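3 Jul 2018

Hi Suleiman,

You asked for something short on where the kitchen corner stands, so here goes, and sorry in advance if it isn't that short! As you'll remember, the Pudia grant was meant to turn the old sign-in table at the Lellport drop-in into a spot where people could eat a proper lunch and clear up after themselves. We opened it in March and it has been in use every weekday since.

The money first. Most of what we've spent so far went on dishes and on getting the shelf put up (Petrauskas did the shelf and were very patient with our wall). We have served 134 lunches to date, going by the sheet by the door, and I think that's a bit low because people forget to sign when they're hungry.

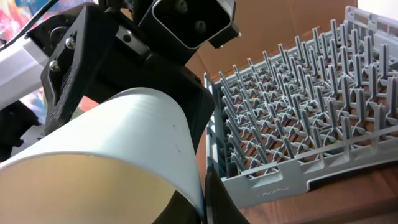 Washing up was the part I worried about most when I wrote the application. We don't have a drainer built into the sink, and for the first couple of weeks everything ended up on tea towels, which then had to be washed too. The light gray plastic dish rack has made more difference than anything else we bought, and it was one of the cheaper items on the list. White cups are still the thing we handle most, and people leave them all over the building - I found two in the coat room last week.

Lunch itself runs in two sittings now. We tried one long one and it got too crowded, with people hovering behind chairs, so we split it, and the second sitting has turned into the sociable one.

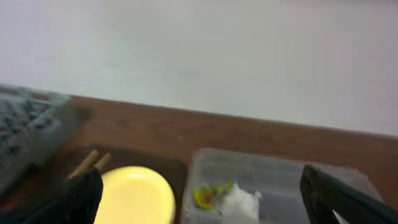
The later crowd tends to stay and talk, and a few of them have started bringing food from home to share. I'd love to build on that in the fall if there's anything left in the budget. Findov have offered us a discount on dry goods, and I'm waiting for their price list before I promise anybody noodles.

We also changed how places are set. It used to be a free-for-all at the cupboard, which meant the same mugs and plates went round and the rest gathered dust. 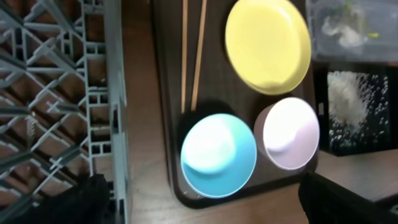

Setting places on trays was an idea from the regulars, and I was doubtful, mostly because I'm the one who stores the trays. But it works really well! A pale yellow plate, a blue bowl, a pink bowl and a pair of wooden chopsticks all fit on one dark brown tray, and a person can carry the whole lot back to the rack in one trip. The colors help too, as folks who find the cupboard confusing can just be told "get a blue one." We have eight full sets and could use more on Thursdays.

Things still to sort out: the tap drips, the cupboard door sticks, and I need to get six more hooks for the aprons. I've also pasted in my note from the kitchen page, so you have it all in one place.

**Clearing up after lunch**

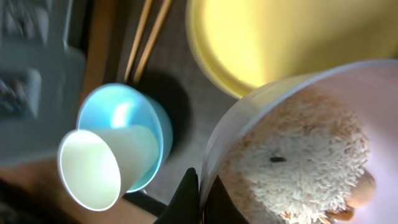
*2 min read*

Please scrape your bowl before you bring it over, and check what's inside it. Paper cups go in the bin, bowls and chopsticks go to the sink, and the big yellow and pink pieces get washed last so they don't take up all the room.

That's the note as it stands, and people do mostly follow it. I'll send the receipts separately once I've found the one for the shelf brackets. Come by for the second sitting if you're over this way!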